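Looking after a pair of grippers on a spare bed

I promised Chutima Wattanapong ages ago that I would write down how I keep my grippers going, and she has reminded me so kindly and so often that I've run out of excuses. So I've made a pot of tea, the rain is coming down, and I'm going to go through the lot. It will ramble. Sorry, Chutima!

Most of you know I do hand-held gripper recording at home, one gripper in each hand, picking things up and putting them down again so that a robot can one day learn from it. My side of the Skaltside project is small, fiddly household things. We've done cutlery and socks and clothes pegs, and we are now on jewellery, which has been far harder on the kit than anything before it. A sock forgives you. A string of small beads finds every little fault in a gripper and shows it to you.

I start with the pads. They're the soft blue bits on the insides of the fingers and they do all the honest work. I wipe both pairs with a barely damp cloth before I begin, then with a dry one, and then I go and do something else for ten minutes. I used to wipe them and get straight on with it, and the first few pick-ups would always slide about. Chih-ming Lam told me to be patient with them and of course he was right, he usually is. No soap, no hand cream beforehand either, if you're working without gloves. I spent most of an evening in April chasing a slipping fault that was nothing more than my own rose hand cream.

Then I close each gripper slowly, up near the window, and look at how the pads meet. They should come together along their whole length at the same moment. If the tips touch first and there's a sliver of daylight lower down, one of the pads has crept on its backing, and I take it off and seat it again. Pressing it while it's still on the finger has never worked for me, though I go on trying it every time like a fool. While I'm there I feel along the edges for lifting. A lifted edge is a hook, and a hook plus a red cord means sitting there with tweezers until supper.

After the pads come the pivots. I don't do much to these and I think that's the best advice I have. A soft brush to get the fluff out (you would not believe the fluff, it's the bedding), then open and close each one a dozen times and listen. A healthy one makes almost no noise at all. If I hear a tick I brush again, and if I still hear it I check the screws with the little driver, only until they stop turning easily, and not a hair more. I overtightened one in my first month and the finger went so stiff that my thumb ached for days. Please don't oil them. Oil gets on the pads, then on the beads, then on everything you own.

Setting the place up takes me longer than cleaning does. I use the bed, with a light striped cloth over the near end, as it's the right height for me to stand at and nothing breaks if it's dropped. The ring light goes up on its tripod on the bed, behind the things I'm handling, and its lead runs off to the side where my elbows don't go. I like the cardboard box close by with its sides low enough to reach over without scraping my knuckles. 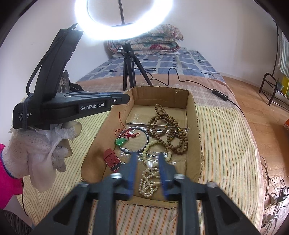
Box, beads, blue pads and the light switched on.

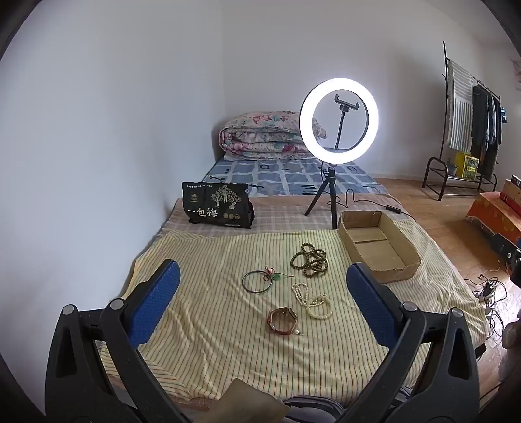
Next there's the matter of cords, and I could write a whole post about cords. A gripper with a cable on it wants to turn in your hand, very gently, all the time, and you don't notice you're fighting it until your wrist complains. I gather up the slack and keep it close to the body of the gripper so the weight stays with my hand. It mustn't be tight, though. Once it's gathered I twist my wrist as far as it'll go both ways, and if the cord pulls at either end I let some out and try again. Sombat Sangkhawat does his with a strap over the shoulder and swears by it, but I tried that and felt like a badly packed suitcase.

Before recording anything real I do a trial round with the most awkward piece I have. For the jewellery that means the pearls. If I can pick up the strand, hold it while I breathe in and out, and set it down without one end clinging to the pad, the gripper is fit for work. The bangle is my second test. It's thin and lies flat, so the fingertips have to close together very low down, and any slop in the linkage shows up straight away as one finger arriving late.

I keep a notebook. Rungnapa Sukprasert laughed when she saw it, then asked me for the page headings! Each gripper has its own pages, and I put down the date, which pads are on, how many pick-ups, and anything that felt odd. I change pads at 300 pick-ups when I'm on beads or metal, and with soft things I let them go to 600 quite happily. My left gripper once had a pad go at 224, with a shiny patch near the tip, and it was only by reading back that I saw I'd been favouring that tip for weeks. It was my grip at fault there, so I've been practising coming down straighter.

At the end of a session both grippers get brushed again and put away with the fingers slightly open. I don't like leaving the pads pressed against each other overnight. The cords are coiled loosely and go beside them, never wound round the fingers, and the trays get a look over for stray beads before the lid goes on. I found a tiny cream one wedged beside a pivot once and had no idea how long I'd been carrying it about.

I still have one thing I haven't solved. When the room is warm the right-hand gripper gets a slightly lazy return, as though it has to think before opening, and by the next morning it's perfectly fine again. Apinya Paisan thinks it's fluff further in than my brush can reach, and has offered to lend me a finer one. If any of you have had the same, do leave me a comment, and tell me what you did about it, and I'll try it before I start taking anything apart.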